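盒子

桑内·科彭斯（Sanne Coppens） 著
2023年10月19日

母亲的房子卖给了德哈恩一家。合同上写，月底以前要交钥匙，所以我请了假，坐火车到斯凯内克去收拾。从车站到房子有44级台阶，我小时候数过很多次，这次又数了，还是44级。

我先收拾厨房。杯子用旧报纸包，盘子用毛巾包。母亲的毛巾很多，都洗得很薄，叠得很整齐。我把它们从柜子里拿出来的时候，闻到一种肥皂的味道，这种肥皂现在商店里已经买不到了。我坐在地上休息了一会儿，然后继续包。

弟弟第二天才来。他在普雷姆科姆工作，平时很忙，打电话也总是很短。他进门以后，第一句话是："你吃饭了吗？"第二句话是："那个盒子在哪里？"

我知道他说的是哪个盒子。母亲有一个盒子，放在卧室衣柜的最上面，我们小的时候不可以碰。弟弟相信里面有钱。他八岁的时候，告诉全班同学，我们家有300个金币。老师为了这件事来过我们家，母亲给老师倒了咖啡，笑了很久，但是她没有打开盒子。

"还在上面，"我说，"我没有拿。"

"为什么没有拿？"

"我等你。"

他看了我一眼，把外套脱下来，挂在门后面的钩子上。那个钩子从前是父亲用的。

我们没有马上去拿盒子。我们先拆床，再卷地毯。弟弟卷得太快，地毯歪了，只好打开重新卷。中午我们吃面包和奶酪，没有盘子，盘子都包好了。弟弟说津尼斯搬家公司要200欧元，太贵。我说可以，我来付。他说不是这个意思。后来我们两个人都不说话，只听见他在嚼面包。

下午，他站到椅子上，把盒子拿下来了。盒子上面有很厚的灰，他用袖子擦，袖子变黑了。盒子没有锁。这么多年，我一直以为它是有锁的。

里面是信，我们写给母亲的信。有我在寄宿学校写的，有弟弟夏令营写的，他那时候不会写"想念"这个词，每一封都写错，错的地方还都不一样。最下面有2张电影票，日期看不清楚了，片名也看不清楚。我们不知道她是和谁去看的。

弟弟拿着电影票，对着窗户看了很长时间。

"金币呢？"我问他。

他没有笑。他说："我那封信里，跟她要过一双靴子。你看，她在旁边写了号码。"

天黑以前，我们把信分成两份，可是分完以后，弟弟又把他的那一份放回来了。他说他家里潮湿，纸放在那里不好。我知道他家在四楼，一点儿也不潮湿。我没有说出来。

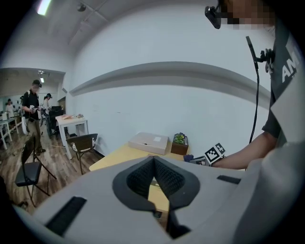
桌子是最后剩下的问题。我住的地方很小，可是我愿意把书少放几本，给一张靠墙的桌子留出位置。在回去的火车上，我一直想它应该是什么样子：浅色的木头，推到白墙边，桌上放一个扁扁的浅色盒子，旁边有一小盆绿色的植物，种在棕色的木头方盆里。母亲的桌子是深色的，很重，桌腿上有弟弟用小刀刻的字，我们两个人抬不下那44级台阶。德哈恩太太在电话里说，桌子可以留下，她的孩子正好要写作业。

我说好的，谢谢您。挂了电话以后，我才想起来，忘记告诉她左边的抽屉要往上抬一下才能拉开。我想明天再打过去。但是第二天我没有打，第三天也没有。

过了一个星期，弟弟给我寄来一个信封。里面是一张电影票，另外一张他自己留下了。他还写了一张纸条，问我抽屉的事情有没有告诉新的主人。

我去厨房烧了水，然后坐下来给他写回信。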